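Flerona adds bedside overbed table to its care home range

April 23, 2020

Flerona today announced the Tandix, an overbed table for nursing and residential care homes. It is made to work with low height beds, where the base of a standard table often will not fit under the frame.

The Tandix has a flat steel base that slides under beds with a clearance of 100 mm. The top is raised and lowered with one lever, which can be reached from a chair or from the bed. It has a raised lip on all four sides, and the corners are rounded.

Homes can order the table in a beech, oak or white finish. The top wipes clean with the usual ward disinfectants. All four casters lock.

The table was tried out in 34 resident rooms at the Midtbø care home before release. Staff there asked for a larger lever and quieter casters, and both changes are in the final model.

Warranty and spare parts

The frame is covered for 5 years. Casters, levers and tops are sold separately and can be fitted on site with a hex key. 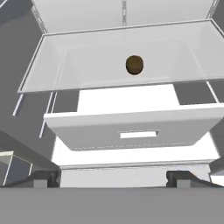
Ordering

The Tandix is available now from Flerona and through Tundlow, its distributor. Orders of 5 tables or more ship free. Tables arrive assembled, apart from the top.

About Flerona

Flerona makes beds, chairs and bedroom furniture for care homes.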